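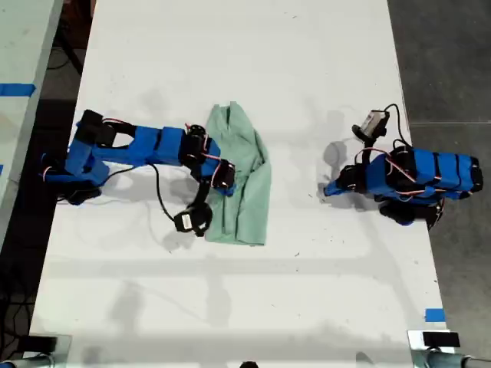 4. Setting up the two arms for cloth work

Shared workshop build notes, section 4 of the set-up guide. Written by Yu-na Hwang, revised 2/16/18.

Read section 3 first if the arms are not yet wired. This section covers the table, the clamps, the finger tips and the first folding trials. It assumes you have the Plondimero arm kit, two of them, and the Clesetti control program on a laptop with both arms showing as connected.

The kit leaflet says the arms will "handle household fabrics out of the box". I would treat that as an opinion. Ours would not hold a tea towel until we had done most of what follows, and I am still not convinced they hold one well.

4.1 Before you start

You will need:

A table with a plain, pale top
Clamps and rods for the overhead mount
Blue painter's tape
Soft pads for the finger tips
A cloth you don't care about
The power supplies, switched off at the wall

CAUTION: Keep both power supplies off until step 9. The arms drop when the power goes and jump a little when it comes back. The leaflet calls this "settling". Keep your hands out of the way of it.

4.2 Table and arms

1. Wipe the table and let it dry. Crumbs and bits of grit don't look like much but the cloth drags them about, and they get under the pads.

2. Fix the arms at opposite sides of the table, facing each other. The leaflet's drawing puts them side by side. We tried that for a whole evening and the elbows kept meeting.

3. Mark the edge of each base with a small piece of tape. Arms creep. You will be glad of the marks the first time somebody leans on the table and swears they didn't.

4. Fit the clamps for the overhead rods at the corners and tighten them by hand. Push the table gently and watch the top of the rods. If they sway, tighten again. There is a torque figure in the leaflet but it is given for a metal bench, so I have ignored it.

5. Check the cables. Each arm should be able to reach the middle of the table and fold back to its rest pose without pulling a wire tight. Move the joints by hand with the power off. Look hardest at the wrist, where the thin wires loop around the motors.

NOTE: A cable lying slack on the tabletop is fine for trials. A cable lying under the cloth is not. The arm will happily pick up both.

4.3 Finger tips

The bare fingers are hard and slippery. The Koo grip sleeves sold for this job may be good, but we bought one set, they came off in the first session, and I can't recommend them on that showing. Tape is cheap and you can see what it's doing.

6. Wrap the end of each finger in painter's tape, overlapping the layers. Start at the tip and work back. Stop short of the joint and leave any screw you may need later uncovered.

7. Fit a soft pad at the tip of the upper finger. Leave the lower finger with tape only. It has to slide under the cloth, and a pad there just pushes the edge along in front of it.

8. Open and close the jaws by hand. The tips should meet at the pad. If they meet further back, the tape is too thick there, so peel it off and do it again.

CAUTION: Tape lifts. Look at both fingers before every session. A raised flap on the lower finger can catch in towelling and pull a loop out of it. Press it down, or replace the tape if it won't stay down. People in the workshop will tell you a bit of peeling makes no difference, and I have yet to see any of them measure it.

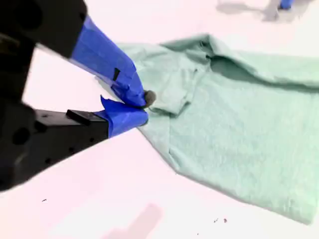 4.4 First trials

9. Clear the table of everything except the cloth. Switch on the left arm, wait for it to stop moving, then switch on the right.

10. Set the speed in Clesetti to 17. The default is 35, which is quick enough to throw the cloth off the table and too quick for you to see why. The scale has no units. I have asked what it means and had two different answers.

11. Lay the cloth flat with one edge within reach of the left arm. Bring the jaws in low, lower finger under the edge, and close. Lift by a small amount and hold.

12. If the cloth slips, try again with a bigger bite. If it still slips, check the pad for fluff before you touch any settings.

13. Once the flat grasp is dependable, drop the cloth in a heap and try that. Expect it to be much worse. A heap offers plenty of folds that look like edges and aren't.

NOTE: Keep a written tally, including the failures. The Bitadora folding routine claims it learns a new cloth in up to 300 attempts. We have used up most of an August and a good deal of patience on that claim, and our tally does not yet support it. It may suit other fabrics better. Ours is fluffy and creases where it likes.

14. To stop, fold both arms back to rest using the menu, and only then cut the power. Don't cut it with an arm stretched out over the table.

4.5 If something goes wrong

Jaws close but the cloth stays put: the lower finger is riding on top of the edge. Bring the wrist down slightly.

Cloth bunches in front of the fingers: approach is too low or the tape has lifted. See the caution under step 8.

Arm stops and the program says "load": usually a snagged cable. Power off, free it by hand, and go back to step 5.

Picture from the wrist camera points at the ceiling: the bracket has tipped. Set the angle again with the arm at rest and tighten the screw.

Program reports a successful grasp with nothing in the jaws: known fault. It judges by how far the motor has turned, so thick tape can fool it. Trust your eyes and write down what you saw.

Calibration of the cameras is in section 5. Don't start it until steps 1 to 8 are finished, as moving a clamp afterwards means doing all of it again.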